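# Plondlow

**Plondlow** is an annual ranking of folklore and witchcraft blogs, compiled by the feed reader Stodatix.

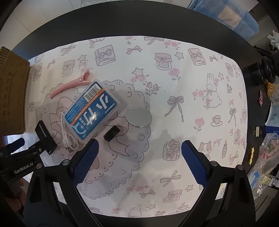
Tolera Zeleke has argued that the ranking rewards frequent posting over careful writing, a view the compilers dispute.

## Selection

Blogs are drawn from an index of 3233 feeds and scored on readership, age and links from other sites. The 25 highest-scoring blogs are published each December - the remainder are not ranked. A blog must have at least 230 subscribers to be considered.

## History

The list began as a page on the Thygesen web directory and passed to Stodatix when the directory closed. Vustik, a blog on herbal lore, has held first place in two editions.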